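Subject: Re: [fastelavn-l] Barrel order and the announcements at Nondholm
From: Si-eun Sung
Date: 2019-04-07

Hanneke, replies to your points are inline under the quote.
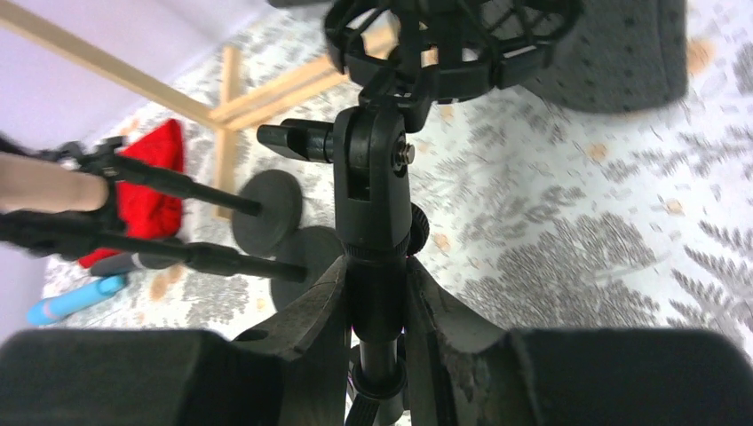
The order of barrels should be fixed in writing before the hall is booked. In Gredwood we run the children's barrel first, then the teenagers, then the adults, with 20 minutes between barrels for sweeping and rehanging. The caller announces each group, so the announcements need a fixed spot on the side away from the swing. We use a black microphone stand with a swivel mount at the top of the pole and tightening knobs on the mount. Set the height once for the caller and leave it. The children's costumes are read out from the same spot, and the children do not need to reach the microphone; the caller repeats their answers.

Hanneke De Bruijn wrote:
> We are moving Fastelavn into the Nondholm hall next year after two
> seasons outdoors. Three questions.
>
> 1. How do you hang the barrel indoors? The hall has exposed beams but
> the owner does not want anything drilled.
>
> 2. Mogens Østergaard says the bottom of the barrel has to be knocked
> out for the Queen and the last stave for the King. Elínborg
> Hauksdóttir, who grew up with a different version, says one title is
> enough. Which rule do the other towns follow?
>
> 3. How many buns should we order? We had 80 people last year and ran
> out before the adults had finished.
>
> Also, does anyone still use real oranges in the barrel? Ours were
> not fit to eat.

1. Hanging. No drilling is needed. Pass a wide strap over the beam, with a piece of old carpet under it to protect the wood, and hang the rope from the strap. Run the rope through a pulley and down to a cleat on a weighted base, or have two adults hold it. The barrel should hang at chest height for whichever group is up. Keep spectators nine feet back on all sides. Stougaard used six feet in December at their trial run and a stave reached the front row. No injury, but they have changed their sheet.

Check the beam with the owner. A full barrel is not heavy, but the load when it is struck is sideways as well as down, and the adults will hit it for longer than you expect.

2. Titles. Mogens has the rule that most of us use: Queen of Cats for the person who knocks out the bottom and lets the candy fall, King of Cats for the person who knocks down the last piece. Hillska gives a single title and skips the first. Both work. Print the rule on the sign-up sheet, since the argument always starts after the bottom has dropped and half the children have left the line to pick up candy.

If the children's barrel is too strong, saw partway through two or three staves from the inside before filling. Do not cut the hoops. A barrel with a cut hoop fails on the first good hit and the rest of the line gets no turn.

3. Buns. Order two per person plus a tray. For 80 people that is 160 and the tray. The custard ones go first. If you are making your own, fill them on the morning of the event; those filled the night before go soft at the base.

Oranges: we stopped. They split, and the juice gets into the wrapped candy. Þórarinn Hjaltadóttir puts them in a crate by the door and hands them out as people leave, and we have copied that.

One item you did not ask about. Insurance for the hall may treat bats as equipment you supply. Ours did, and wanted the length and weight of each. We now keep one bat per age group, marked with tape, and no bats from home are allowed in the line. Put that on the sign-up sheet too.

I can send our sheet and the strap dimensions. The sheet is in Danish and English. The Danish column has two spelling errors that Mogens has already reported.

Si-eun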